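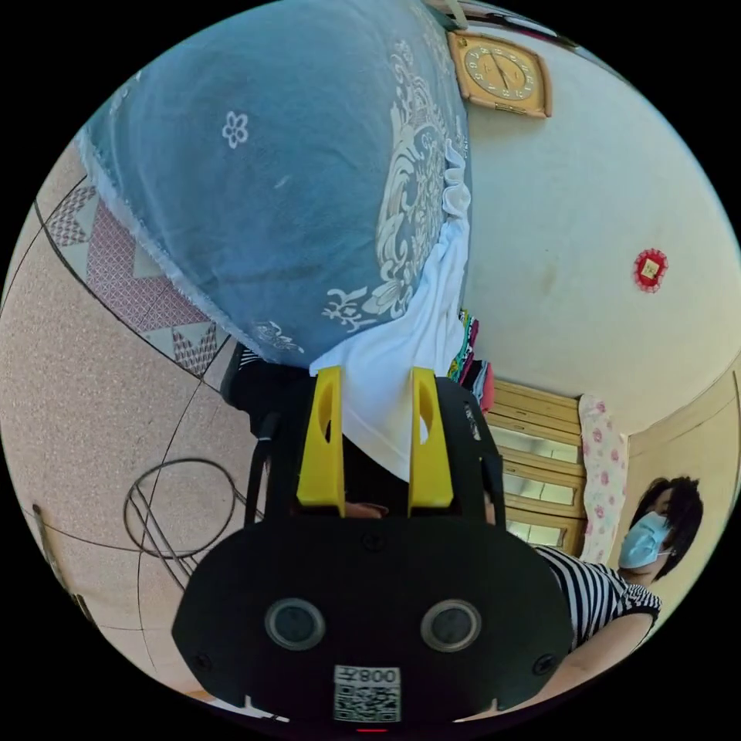 Right, curtains versus blinds for a small north-facing back room, and I need opinions before I spend any money. We moved to Jurncombe in June and the previous people took every rail and pole with them. I've been going round in circles between a plain roller blind and proper fabric. What I keep coming back to is blue with a white flower pattern and a bit of scrollwork, with something white and ruffled hanging under it, like the cloths in my picture. My other half says it'll look like a tea room. The window is 115 cm wide and gets hardly any sun, so I'm not bothered about fading. Would you go patterned in a dark room or is that asking for trouble?

mossy_kettle
Go patterned! I had plain cream in a north-facing room for years and it just went grey by three in the afternoon, every day, all winter. Blue can go a bit cold though, so put a warm bulb in there and maybe a rug.

Halfpenny Lane
Disagree, sorry. Dark room, small window, you want as little fabric round the glass as you can get away with. Roller blind, white, fitted inside the recess, done. You can have your blue on a cushion.

tidewrack
Depends how deep the recess is. If it's shallow a roller inside will rattle against the handle every time you open the window and drive you mad. Ask me how I know.

pattypan (original poster)
Recess is quite deep, you could sit a decent plant pot in it. I do take the point about light. I could get a longer pole, so the curtains pull right back off the glass onto the wall? There's plenty of wall on the left, less on the right because of the chimney breast.

mossy_kettle
Yes, that's what I did in the end. Mine go well past the window on one side and barely at all on the other and no visitor has ever mentioned it.

Halfpenny Lane
I would mention it.

mossy_kettle
You're not invited then :)

Grubscrew
Before anybody buys anything, what's the wall made of? I put a Broltia pole up over lath and plaster with the plugs that came in the packet and the lot came down on the cat. Cat fine, plaster not. If it's an old house, fix a batten first, screw that into something solid, paint it the same as the wall, and hang your brackets off the batten.

pattypan
It's lath and plaster, yes. Built long before the war, and I don't think there's a straight line in it. The top of the window slopes as well, you can see it from the garden. Do I level the pole to the window or to the floor?

Grubscrew
Neither – level it to the ceiling if the ceiling is close. Your eye picks up that gap before anything else.

tidewrack
I'd split the difference. True level looks drunk in our house, and matching the ceiling made the hems look wrong at the bottom. Pin the hems up once they're hanging and leave them a week before you sew. Cotton drops, especially if it's heavy.

nine_bobbins
Coming at this as someone who sews for a living. Frilly white under a printed top layer is lovely but it's a faff to wash, so make them as separate pieces on separate rods. The white will need doing far more often. And please wash the fabric BEFORE you cut it. I had a customer with Koskela cotton who didn't want to wait, and her finished curtains came out of the machine showing a lot more skirting board than she'd planned for.

For fullness I'd go 2 times the width of the pole for the patterned one. Any more and you lose the flowers in the folds.

Halfpenny Lane
This is a lot of work for a back room.

pattypan
It's where I have my breakfast! I'm allowed to like it. @nine_bobbins thank you, separate rods hadn't crossed my mind. Would you line the blue? And is lace edging a mistake? I keep changing my mind on a fringe.

nine_bobbins
Line it, yes, plain cotton sateen in ivory. Unlined blue with daylight behind it goes a funny washed-out colour and you'll see every seam allowance. Lace edging is fine, sew it on last and by hand if you can bear it, so it can come off when you're sick of it. Fringe catches on everything. Mine has had a hoover attachment in it more than once.

mossy_kettle
Fringe also catches on cats, see above.

Budget_Bertie
Have you tried the remnant bins? The Ziver warehouse shop near us sells end-of-roll bits and I got enough for a window and two cushion covers for £26. You have to go early and you have to be willing to unroll things to look for faults, which the staff don't love.

Halfpenny Lane
A roller blind is less than that.

Budget_Bertie
And it looks it.

pattypan
Ha. OK, current plan: batten, long pole, blue lined, white on its own rod underneath, lace on last. I'm going to see what they've got in the remnants before I order anything. If it's all beige I'll be back to ask about dyeing.

Grubscrew
Longer screws than you think. And check for cables before you drill above that window.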